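Plondov felt desk mat, four months on

I've been meaning to write this up since November, when the old vinyl mat I'd had under my keyboard finally cracked along the fold and started catching on my jumper sleeves every time I reached for the tea. I work from home most of the week (bookkeeping for a few small shops, nothing glamorous) and I'm at that desk long enough that I notice every little thing about it, so please forgive me if I go on a bit!

The Plondov comes rolled in a cardboard tube, and the first thing to know is that it wants to stay rolled. I laid it face down overnight with the heavy cookbooks along both ends, and by morning it was mostly flat, apart from one corner that sulked for another week. Mine is the 90 cm one. I did think hard about the bigger size, but my desk has a drawer that lifts out from the top on the left and I'd have covered it.

To live with, it's lovely. Warm under the wrists on a winter morning, quiet when you put a mug down, and my mouse glides on it better than I expected. The colour is a charcoal that goes with everything, and I was pleased about that because my walls are what the landlord calls "oatmeal". There was a bit of a woolly smell at first, like a damp school blazer, but I left the window open for a couple of days and it went.

Now for the grumbles. It collects crumbs. It collects cat hair too, and if you own a pale cat you should think carefully. I go over it with a lint roller every few days and give it a spot clean with cold water and a drop of wool wash, dabbing and never rubbing, and it dries by the next morning if I prop it over the back of a chair. Writing by hand straight on top of it is hopeless, your pen goes through the paper, so keep a pad or a clipboard nearby.
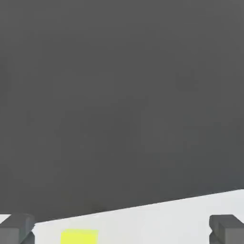 Dorota Sadowski writes that hers pilled badly under the mouse hand within 4 weeks and that a cheap fabric shaver fixed it, though she wishes she hadn't needed one at that price. I've had a touch of pilling in the same spot, nothing dreadful, and I'll borrow her shaver trick if it gets any worse.

Would I buy it again? Yes, I would, though I'd wait for a sale. I'm giving it four stars, and the missing one is for the crumbs.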